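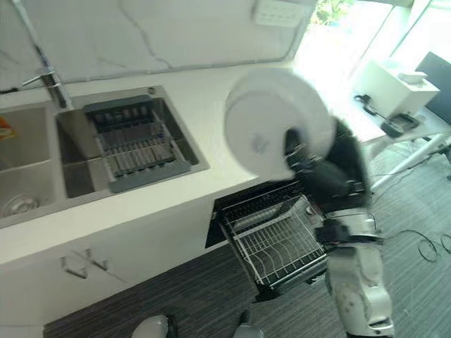
Why would a software team want standard work when every job they do is different?

The jobs differ, but the steps around them mostly don't. Someone picks up a request, checks what was asked for, makes the change, gets it looked at, puts it live and tells the customer. Standard work is a short note of the best way your team knows to do those steps today, and it gets changed whenever somebody finds a better one.

GUSER OPENS UP ITS STANDARD WORK COURSE TO SMALL SOFTWARE TEAMS

Drelimton, Sep 18, 2024

I get asked that question every time I mention the course, so I've put it at the top and saved everybody an email! I'm Carmela Cabello, I run Guser, and I'm very happy to say that our standard work course for software teams is now open for booking. It's called Villanueva, after the street where I had my first proper job, and it has been a long time coming.

Here's what you get. Villanueva runs for eight weeks. Each week there is one session of 70 minutes, online or in our training room in Drelimton, and one small piece of homework that you do on your own real work with your own real customers waiting for it. I'm quite strict about that last bit. We tried made-up exercises years ago, with paper aeroplanes and the rest, and people had a lovely afternoon and went back to their desks and carried on exactly as before.

The price is £705 for a whole team, up to the size that can sit round one table. I didn't want to charge per head. Once you charge per head, the manager sends one keen person, the keen person comes back with a folder, and the folder goes on a shelf (I have met so many of those folders). I would much sooner have the lot of you, including whoever thinks it's a waste of time.

Now, a bit about where it came from. Last year Firkico, who make booking software for swimming pools and leisure centres, asked me to come in and look at how they handled fixes. They had good people and they had a process document, and the process document was 37 pages long. I asked to see the page on what to do when a customer reports a wrong booking. It took a while to find, and when we did find it, it described a screen that had since been taken out of the product.

So we put it to one side and went and watched. I sat next to each developer in turn while they took a fix from start to finish, and I wrote down what they did in the order they did it. No judging, no stopwatch. Then we stuck all the sheets up on the wall and everyone had a good look. There was a fair amount of "you do WHAT?" and some laughing, and then a really useful argument about when to ring the customer. Some of them rang first thing, before touching any code. Others waited until they had something to show. The ones who rang first did much less work twice, and you could see it on the sheets.

By the end of that week the team had written one side of paper. It had the steps, the order, the couple of places where things usually go wrong and what to look out for when you get there. They wrote it themselves. I held the pen a few times but the words were theirs, and they've rewritten it over and over since then, most recently in August when they changed the way they test on phones. 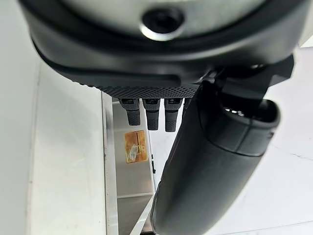
One of the Firkico developers told me that she had expected to hate it, that she'd thought standard work meant being handed a script and told to stop thinking, and that what she got was an end to answering the same question from three different people every morning. She also said the sheet was ugly and I should do something about the template. I have done something about the template.

I want to stay on that worry for a moment, as it's the one I hear most. People who write software have usually been on the wrong end of a rule that made no sense and couldn't be questioned. If your standard can't be changed by the people who use it, I'd bin it. On Villanueva we spend the whole of week three on how a standard gets changed: who can suggest it, how you try it out, how long you try it for and how you tell the others. It's my favourite week, and the noisiest.

For anyone who likes to see the plan before they book, it goes like this. Week one is watching, and only watching. Week two is writing the first sheet, which will be bad, and that's fine. Week three I've told you about. In weeks four and five we look at what happens when the work doesn't match the sheet, which is where most of the learning is, and we practise asking why without anyone feeling told off. Week six is for managers as well as the team, and the managers mostly listen. Week seven is about new starters and how to teach somebody a job from the sheet without just handing it over and wandering off for a coffee. In week eight every team shows the others what they've got and we have cake. 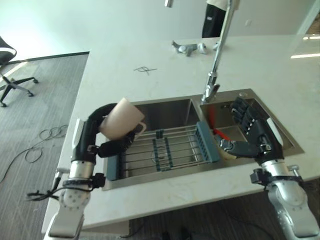 A pale mug held over the left-hand basin, with a second robot arm at the right.

A few practical things. You don't need any special software. A shared document is plenty, and a sheet of paper taped to a monitor is better. You don't need to have done any lean training before, and if you have done a lot of it I'd ask you to go easy on the Japanese words for the first couple of sessions, just until the rest of the room has caught up. You do need a manager who will let you have the time each week, in working hours. If that's going to be a fight, ring me and I'll talk to them. I'm quite good at it.

I'm also asked whether it works for teams who are all at home. Yes, with one change: in week one you'll share your screen with a colleague and talk out loud as you work. Everybody finds it awkward for the first ten minutes and then forgets. Keep your microphone close and shut the door if you've got a dog.
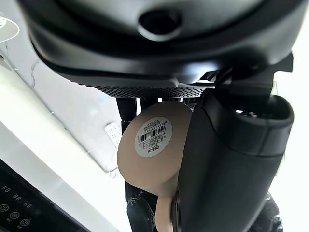
Close-up of a black gripper finger beneath its curved housing.

We're keeping the groups small and will run a new one as each fills up. If the dates don't suit, ask to go on the list and we'll write to you when the next lot are fixed. Teams in Drelimton who'd like to come and sit in on a session before deciding are welcome, just let us know first so there's a chair.

The Firkico team have kindly agreed to let us show their first sheet and their latest one side by side in the course notes. The first one has a coffee ring on it and two steps in the wrong order. I asked whether they'd like it tidied up before it went in and they said no, leave it.

About Guser
Guser is a small training and coaching firm based in Drelimton. We work with software, support and office teams who want to do their everyday work with less fuss.

Press contact
Carmela Cabello, Guser, Drelimton. Happy to talk by phone or email, and happy to put journalists in touch with the team at Firkico. Mornings are best.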